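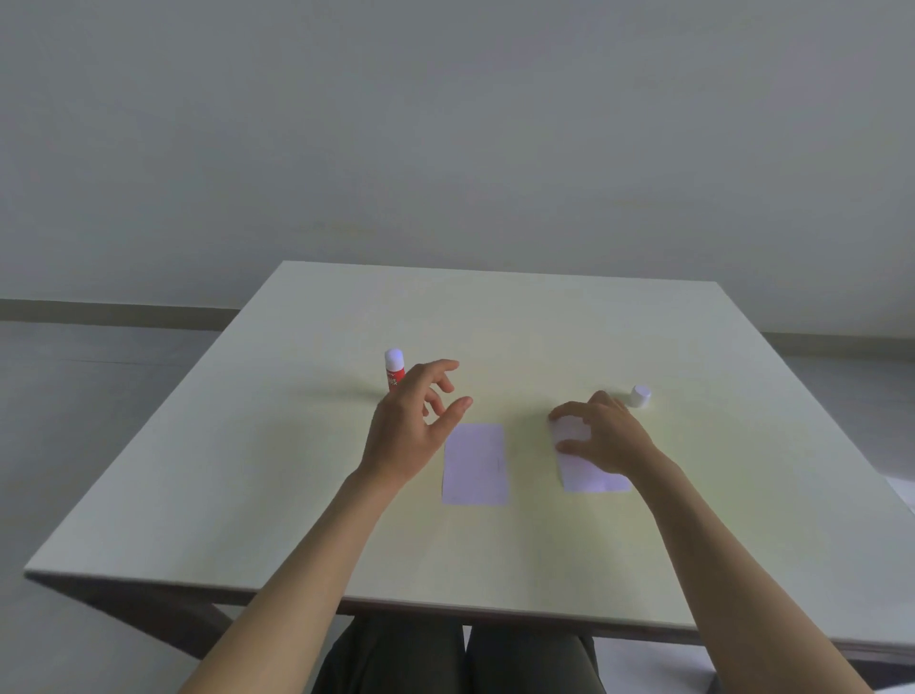 Dovard: Halim
Goltomis Records
LP, CD and download

Halim is the second album of the trio Dovard, and the first one they made with a prepared upright piano in place of the grand. The other instruments are the same as before: cello, and a small drum kit played mostly with brushes and hands. If you know the debut, you will recognize the slow way they build a piece. The new record is darker in the low notes, and there is more silence between the phrases.

The music was recorded in September during four days at Zamico, a former grain store with a long natural echo. The trio played together in one room, without headphones. Nothing was added later, only two of the longer improvisations were made shorter. On the fifth track you can hear rain on the roof. The musicians liked it and wanted to keep it.

Side A has four short pieces, all written down before the session. Side B is the title piece in three parts, and here the cello leads almost all the time. The middle part has no drums. We recommend to listen to this side without a break, at a moderate volume.

Release date: 22nd October
Catalog number: GOL 371

Formats
LP, black vinyl, 400 copies, with printed inner sleeve and download code
LP, clear vinyl, 200 copies, only from this shop
CD in cardboard sleeve
Download, WAV or FLAC

The LP and the CD have the same track order. The CD has one additional piece at the end, a solo for piano, which did not find place on the vinyl.

Shipping
Orders of 60 euros or more are sent without shipping cost inside the EU. For other countries the price is calculated at checkout, and customs fees are paid by the buyer. Records are packed outside of the cover to protect the corners. If you prefer them inside, please write it in the comment field of your order.

Also by Dovard: the debut album is again available on CD. The vinyl edition is sold out.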